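Evaluation of the Lurkinero bench kit for bottle handling
Progress report, second period
30/06/2020
Prepared for the Mercado small automation grant by the Plorkmont project team

Summary

The grant pays for a review of one product, the Lurkinero bench kit, to find out whether a small supplier of packing services could use it to sort and shelve pill and supplement bottles. The first period covered delivery, assembly and training on the bench. This period covered handling trials. The trials are complete for upright bottles and partly complete for bottles lying on their side. We are on budget. One work item, the refill cell layout, has moved to the next period.

Work done since April

The kit was set up on its final bench in April and has stayed there. Assembly took longer than the supplier's manual suggests, mainly on account of cable routing along the arm. The manual shows the cables clipped to the outside of the upper link, but in that position they pulled tight when the wrist turned past its halfway point. We rerouted them with more slack and have had no cable faults since. Brellen, the reseller, has been told and says the next issue of the manual will show the longer route.

We ran 1,000 pick attempts on upright bottles, split evenly between the main bench surface and the raised shelf. A pick was counted as good if the bottle was gripped, lifted clear and set down upright in the target area with no help from the operator. Of the 1,000 attempts, 161 failed. Most of the failures were on the shelf, and most of those came from one cause: the fingers approached too low and touched the front edge before closing. After we raised the approach height in the settings, failures of this type became rare. We have not rerun the full set with the new height and do not claim a new success rate here.

Bottles lying on their side are harder. The standard fingers are wide and flat, and they tend to roll a small bottle away before closing on it. We have done 70 attempts so far and do not think that is enough to report a rate. The work continues.

The bench was laid out with mixed bottle sizes for most of the period. We used large and small containers together so that the arm had to work past one item to reach another, as it would in a packing room.

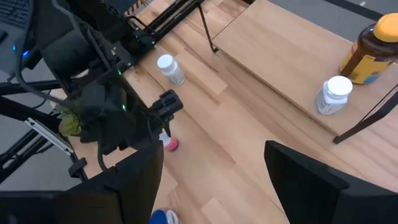

Figure 1. Wrist camera view of the mixed layout, with bottles on the bench and on the raised shelf.

The wrist camera has been the most useful part of the kit for fault finding. Its images are saved with each attempt, and in nearly every failed pick we could see what went wrong without repeating the run. It has one weakness. The gripper fingers cover the lower part of the picture, so a bottle directly between them may be mostly hidden during the last stage of the approach. The arm itself also takes up a good share of the left side. The supplier offers a second camera on a fixed post as an extra. We have asked for one on loan.

Product findings so far

Gripper. Closing force can be set in small steps, and the lowest three settings did not dent any of our thin-walled bottles. The caps are a different matter. Gripping by the cap loosened two of them, and we now grip by the body only.

Labels. Printed labels with strong color were found by the software without trouble. White bottles with pale gray print were sometimes treated as blank, and on two occasions the software joined two white bottles standing close together into one object. Better lighting helped. We have added a lamp to the parts list for any buyer handling mostly white stock.

Software. Setup screens are clear and a new operator was able to run a saved job after one morning. Making a new job is slower. Each shelf height has to be taught by hand, and the values are lost if the job is renamed before it is saved. Brellen has confirmed the fault and has not given a date for the fix.

Support. Replies came by the next working day in all but one case. The exception was a question about spare finger pads, which took two weeks.

Budget

Spending this period was $2,000, all of it on spare parts, bottles and operator time. This matches the plan. The camera loan is free of charge apart from return shipping, which we can cover from the parts line.

Changes to the plan

The refill cell layout was due this period. It depends on a settled method for bottles lying down, so we have moved it back - the end date of the project does not change. If the standard fingers cannot do the job, we will test the narrow finger set from the supplier's catalog before drawing up the layout.

Next period

Rerun the shelf trials at the new approach height.
Finish the trials on bottles lying down, with narrow fingers if needed.
Test the fixed camera and compare it with the wrist view.
Draw up the refill cell layout and a full price for a working bench.

We would like Mercado's agreement to the revised timing before the layout work starts. No extra funds are requested.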